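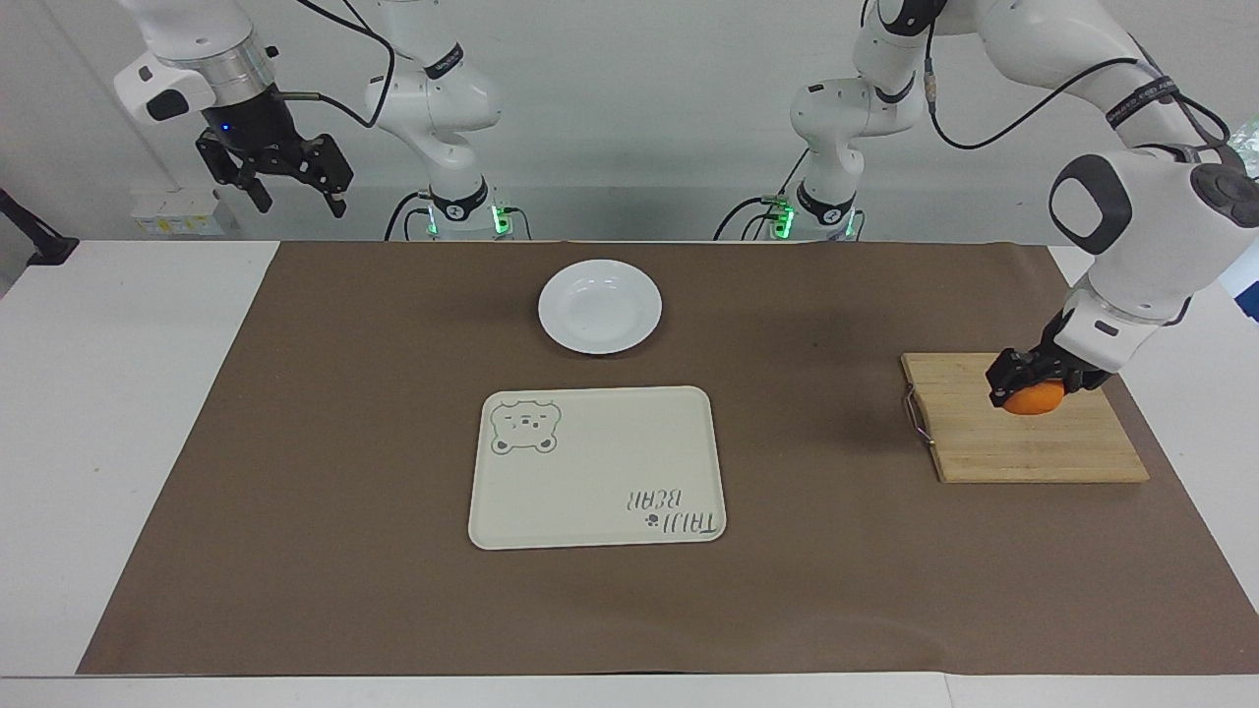

Ozan Karaca says the second suspect was always meant to get away. Players of Tokness have been writing to the studio since the game came out to report it as a bug, and he answers most of them himself.

Home | News | Reviews | Interviews | Forum

"They think they missed a clue in the harbor office," he says. "You can find all 53 clues and she still leaves on the ferry. The case is closed, she just isn't in it anymore."

Tokness is a detective game set in a fishing town called Luvholm. You play an insurance investigator named Ostrowski, sent to look into a warehouse fire, and you have 15 game days before the company calls you home. There is no shooting and only one chase, on foot, which you can lose.

Karaca wrote the script with Barbara Zalewska, who also built the interview system. Each witness keeps track of what you have already told other people in town. Zalewska says this caused most of the delays.

"We had 119 conversations and any of them could spoil another one," she says. "The baker would thank you for something you hadn't done yet. I spent all of October on the baker."

The early version had a partner character who gave hints. He was cut after testing, when players stopped reading the case notes and waited for him to talk. A few of his lines went to the hotel clerk. 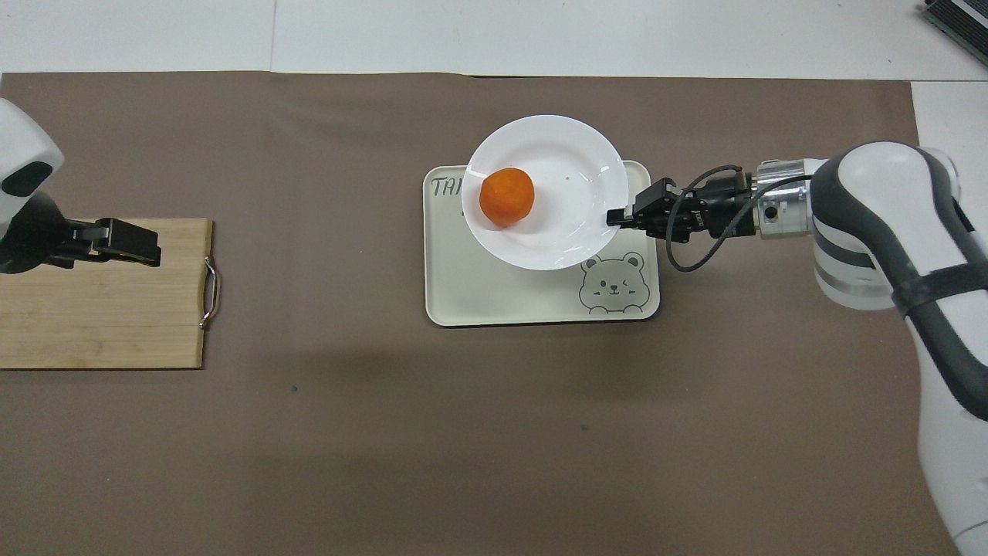
Tokness is out now for PC.

Zalewska would have liked a longer game. The plan called for a second town, Zornau, reached by train on day seven, and parts of the station were finished. Karaca asked for it to be dropped — the train ride used up a full day and gave the player nothing to do.

"I still have the timetable," Zalewska says. "It works. You can miss the train."

They are now fixing the save system, which loses notebook entries if you quit during an interview. After that Karaca wants to go back to Zornau as a separate case, with a different investigator. Zalewska has asked for fewer witnesses.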